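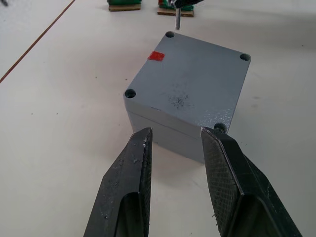 I've come round to learning things by heart, and I want everyone I know to try it! Poems, mostly, but a recipe will do, or the bus stops between your house and the sea. Last April I couldn't have given you more than four lines of anything. Now I have 33 poems, and I say them while I wash up.

My friend Seul-gi Bae started me off. She learnt a ballad of over 400 lines on her walks to work, a verse at a time, and when she said it aloud in her kitchen I forgot my tea completely. I had always thought of this as a school punishment (stand up straight, hands behind your back), and there she was, grinning at the good bits.

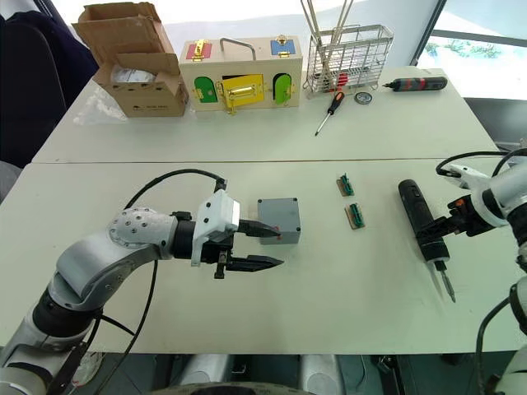

You get to know a poem so much better this way. A word you would skim past on the page keeps tripping you up, and after a week of getting it wrong you see why the poet wanted that one. I still mix up two verses of my favourite, and I've grown rather fond of the muddle.

So pick something short that you already like. Say the first line in the bath tonight, and add the second when the first one sticks.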